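Courses > Robotics > Teaching Robots by Demonstration > Handout 4

Overview Schedule Handouts Labs Contact

Handout 4: Collecting Demonstrations for Bin Picking 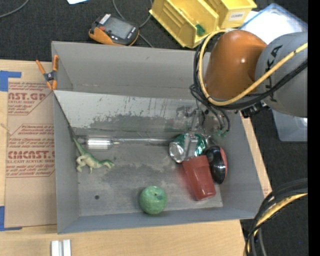

Figure 4.1. Arm and gripper over a bin of mixed objects.

1. Purpose

This handout covers the two ways a person may show the arm a picking task in this course: guiding it by hand and driving it by remote control. Students should read it before the second lab session. The software used for recording is Wavovari, which is installed on all lab computers.

2. Guiding by hand

In hand guiding, the operator holds the arm and moves it through the task while the joint angles are recorded. The method is easy to learn and gives the operator a direct sense of contact. Its main weakness is that the operator's hands and body may enter the camera view, and a policy trained on those images may come to depend on them. Hand-guided paths should therefore be replayed without the operator before images are saved.

3. Remote control

In remote control, the operator stands outside the work area and sends motion commands to the arm. Images and commands are recorded together, and no replay is needed. Operators usually move more slowly at first, and they tend to stop above an object before closing the gripper. Long pauses should be trimmed. A policy trained on them may learn to wait.

4. Choice of objects

A bin should hold objects that differ in shape and surface. In Figure 4.1, the dented can and the clear tube are harder cases for a depth camera than the red cup, as shiny and clear surfaces often return poor depth values. A cup on its side also allows more than one grasp, at the rim or across the body. Operators should use both.

5. Recording requirements

Each group will submit 300 demonstrations, divided evenly between the two methods. The objects must be mixed again after every 20 demonstrations. Failed grasps are to be kept and marked as failed. The shared Praltard set, to which the work of all groups is added, held 1,169 demonstrations at the end of July.

6. Questions for discussion

Why might two skilled operators produce data that is harder to learn from than data from one?

Which errors in a hand-guided path would be hidden by replay?

Reading: Genmont course notes, Chapter 3.

2 comments | 14 shares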